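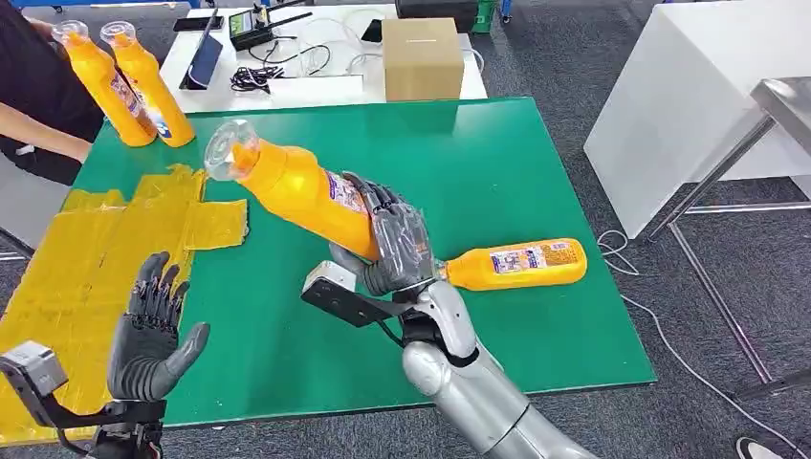
What it costs to send money home

September 30, 2020
by Renato Saludo

I promised in my last post that I would write down what I learned this summer about sending money to my parents. I am not an expert in finance. I studied chemistry, and for nine years I paid whatever the bank asked me to pay, because I thought the price was the same everywhere.

My bank is Skistari. I have no big complaint about them, they gave me an account when I had been in this country for only two weeks and could not yet pronounce my own street. Each time I send money abroad they take 24 dollars. I knew this number very well. I even planned around it, so I sent a larger amount every second month and not a small one every month. My mother never liked this system. She would prefer to have less money more often, but she is too polite to say it directly, so she says that the electricity bill "has come early again."

In August the roof of their house had to be repaired before the rains, and I sent 1,479 dollars in one payment. My sister was at the bank counter on the other side when it arrived, and she read me the final amount by phone. I had the newspaper rate open on my screen. I made the calculation three times. The money that arrived was clearly smaller than it should be, even after I took away the fee.

I called the bank. The woman was kind and explained it slowly. The fee is one thing, and the exchange rate is another thing. The bank does not use the rate I see in the newspaper, it uses its own rate, and the difference stays with the bank. She said it is written in the conditions. I looked later, and yes, it is written, on page six.

So I took all my statements from January and put them in a table. This year I have sent 3,641 dollars in total, including the roof. Fees and rate difference together came to 284 dollars. For my parents this is not a small sum. I did not tell my father.
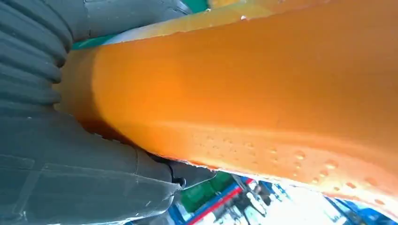

Trying something else

My colleague Halász has sent money to his brother for many years, and he uses a service called Vomden. I was afraid of it at first. It has no office where you can go and knock on the door if something is wrong, and I come from a place where people lost their savings with companies that had very nice names. But he showed me his receipts over lunch, and they were easy to read, so I decided to try with a small amount.

The registration took me one evening. They wanted a copy of my passport and proof of my address, and my first proof was refused because the letter was older than three months. The second was accepted the next morning. Then I sent fifty dollars to my sister and we both waited with our phones. It arrived before she finished cooking.

What I liked is that the page shows the amount that will arrive before you confirm. I do not need to know the fee and the rate separately, I can look at this one number and compare it with the same number from another company. I now think this is the only comparison that has a meaning. Some services write "no fee" in large letters and take everything from the rate. I checked one of these, with a counter inside the grocery store on Parkine Street, and for the same fifty dollars my sister would receive less than from my bank. 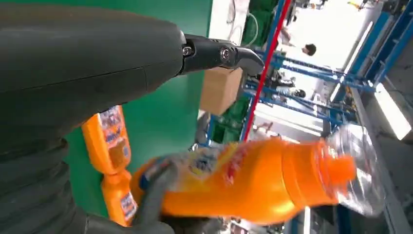
There are also things I like less. The daily limit is low until they check more documents, so for the roof I would have needed several days. The rate changes during the day, and I caught myself looking at it at work like a man who bets on horses. I stopped this. Now I send on the second of each month, after breakfast, and I accept the rate that I find.

I kept the account at Skistari for my salary and rent. My parents now receive money every month, and my mother says the electricity bill comes on time.

A reader asked me last time if money sent home must be declared for taxes. In my case I was told no, but please ask someone who knows your situation -- I only know mine. If you use a different service and you have compared the final amount with the others, write me in the comments which country it was for. I would like to make a table of it before the end of the year.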